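Filed under: Student Work / Materials & Making

Does rice paste hold as well as store glue? My term project

I picked this topic because my grandmother used to stick everything down with leftover rice, and I always assumed it was just her being cheap. Then our class got told to test one everyday material against another, and I thought, okay, rice it is!

The plan was simple. I'd make paste from plain white rice flour and water, glue strips of paper together with it, and compare them to strips glued with regular white school glue. The paper was all the same kind, an 800-sheet pack I bought at Jisum, the discount place on Drenholm Avenue (I still have most of it, if anybody in the class needs paper). For the glue I used Hidotach, which is what the art room buys by the jug.

Making the paste took me way longer than I'd planned. My first batch was full of lumps, and I mean big ones, like tapioca. I'd dumped the flour straight into hot water. The second time I stirred it into cold water first and warmed it slowly, and it came out smooth and kind of shiny. I wrote that batch down as Recipe 2 and stuck with it for everything after.

Every strip was one inch wide with a one-inch overlap. I let them dry overnight under a dictionary. The next day I clipped each one to a hook, hung a plastic cup from the bottom end, and poured in sand until something gave. Then I weighed the cup.

My first round was kind of a mess. The rice paste joints let go at an average of 460 grams, and the store glue held to 1107. I was ready to write "glue wins" and be done. But my teacher looked at the broken strips and asked why the rice ones had shiny bare patches in the overlap. I'd put the paste on too thin, and it had dried before I pressed the strips together.

So I did it all again, with more paste and faster hands.
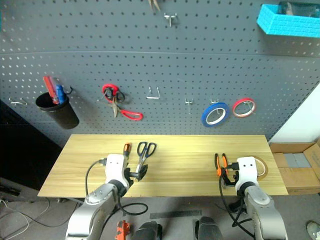 The second round came out a lot closer. The rice paste average went up to 925 grams and the glue stayed right at 1107, so the gap was down to 182. On three of the rice strips the paper itself tore before the joint did, which I wasn't expecting at all. I counted those at the weight where the paper tore, but I'm not totally sure that's fair, and I'd ask about it before doing this again.

I also kept a jar of leftover paste on my windowsill to see how long it would last. By day four it smelled sour and had gray fuzz on top, and my mom made me throw it out. The Hidotach looked the same as ever.

If I had another month, I'd try the Rawashdeh method from our class handout, where you let the flour soak in water for a few days before you cook it. It's supposed to make a stronger paste. I'd also like to try it on cardboard, and see what a damp room does to the joints, since ours at home is pretty dry in February.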